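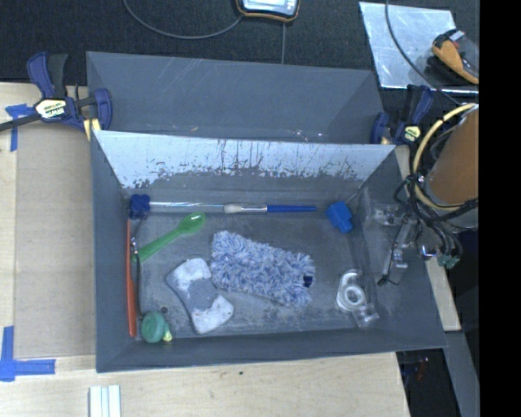 The Ralgate is a floor candle stand for churches, chapels and prayer rooms, made for the thin wax candles which visitors light and leave standing in sand. It is sold complete, with the sand tray, the water ring, the column and the base. Daily care needs no special tools. For sweeping wax crumbs from the rim you can take a common paintbrush like the one with off-white bristles and a blue handle, lying in the front gray bin. Please choose one that has no loose hairs, as a hair that falls in the sand will burn and smell. The tray lifts out with two hands and can be emptied on a table.

Ralgate candle stand, single tray
Maker: Sester
Finish: polished brass or dark bronze
Delivery: in one carton, assembly needed
Page last revised: 30/11/2023

Description

Many parishes have an old candle stand with fixed metal cups. The cups look nice when they are new, but each of them fits only one thickness of candle, and wax runs into them and becomes hard. With a sand tray this problem is smaller. A candle of any usual thickness can be put in, also the short end of a candle that another person did not finish.

The Ralgate tray is round and has a diameter of 385 mm. It holds 36 thin candles with enough space between them that they do not bend from the heat of each other. More candles can be put in, and on feast days they surely will be, but then a person should stay near and take out the short ones more often.

Outside of the sand there is a narrow ring for water. Drops of wax which fall to the side become hard in the water and can be picked out by hand. The ring can also be left dry. We ask you only not to put oil in it.

The column is a steel tube covered with brass or bronze color metal. The base is heavy and has three rubber feet, one of which can be turned up or down for a floor that is not even. Stone floors in old churches are almost never even, so please do this step when you put the stand in its final place, and again if you move it.

Technical data

Tray diameter: 385 mm
Total height: 743 mm
Capacity: 36 thin candles
Sand included: 3,000 g, washed and dried
Tray material: brass, or steel with bronze finish
Column: steel, covered
Feet: three, rubber, one adjustable

About the height

We are often asked why the stand is so low. The height of 743 mm was chosen so that a child or a person in a wheelchair can light a candle without help. An adult has to bend a little. If you prefer a higher stand, the extension piece is sold separately and is screwed between the column and the base. Only one extension piece may be used. With two of them the stand is not stable, even on a good floor.

Which stand is right for your church

Sester makes three stands with the same sand and the same cleaning method.

The Ralgate is the single stand described on this page. It is good for one icon, one side altar or the entrance of a small church.

The Ollmont has a long tray in place of the round one and is made to stand along a wall or in front of an icon screen. It is heavier and has four feet. If your church has a narrow passage, please measure it first, for people in winter coats need more space than you think.

The Pomare is a table tray without column. It is used in hospital chapels, in schools and in private homes. It comes with a glass wind shield, which can also be bought for the Ralgate but not for the Ollmont.

In churches where candles for the living and candles for the dead are put in separate places, most of our customers order two stands of the same kind in different finish. Some order a memorial plate with a small cross for the second one. The plate is fixed with two screws and the holes are already in the rim, covered by small caps. Please tell us with your order if you need the eastern form of the cross or a plate without any cross.

Assembly

Take all parts from the carton and remove the plastic film. Screw the column to the base, with the large washer between them. Put the tray holder on top of the column and turn it until it stops. Place the tray in the holder. Pour the sand slowly, then make it flat with your hand or with a piece of card. The sand must stay one finger below the rim.

Push the stand softly from each side. If it moves, turn the adjustable foot until it does not. Light the first candles only after this.

Care

Take out candle ends every day when the church is open. Once per week pass the sand through a kitchen sieve and return it to the tray. Small pieces of wax which stay in the sand are not dangerous in small quantity, but when there is much wax in the sand it can catch fire under the candles. Sand that has become dark and sticky must be changed. It can not be washed in a good way, we have tried this.

Polished brass becomes darker with time, and this happens faster near the sea. Use a normal brass cleaner with a soft cloth and keep it away from the sand. The bronze finish must not be polished. Wipe it with warm water only.

Wax on the column comes off easily if you warm it with a hair dryer and wipe it with paper. Please do not use a knife, because scratches on the covering can not be repaired by us.

Safety

Keep the stand away from curtains, paper flowers, embroidered cloths and wooden frames. Do not leave candles burning when the building is closed. Do not use the stand for tea lights or for candles in plastic cups, as these become too hot in the sand. Do not carry the stand while candles are burning, also not for a few steps in a procession. The fire rules of your town or your diocese may ask for more than we write here, and in this case those rules are the ones to follow.

Delivery and returns

Stands with brass finish are normally in stock. Stands with bronze finish are made in small groups and the waiting time is longer before Easter. Orders for Easter should reach us by the beginning of March, also if your church follows the later date, since the same workshop makes all of them.

A stand can be returned if it was not used and the sand bag is still closed. We can not take back a stand with an engraved plate. If the carton arrives damaged, please open it while the driver is present and write the damage on his paper.

Spare parts

Item 36: rubber feet, set of three
Item 385: replacement tray, brass
Item 743: extension piece for column
Replacement sand, bag of 3,000 g
Memorial plate, blank or with engraving
Wind shield, glass, for Ralgate and Pomare

When you order a spare tray, please write if your stand has the old holder with a flat edge or the new one with a groove. The new tray fits in both, but for the old holder a thin ring is needed, and we add it without cost.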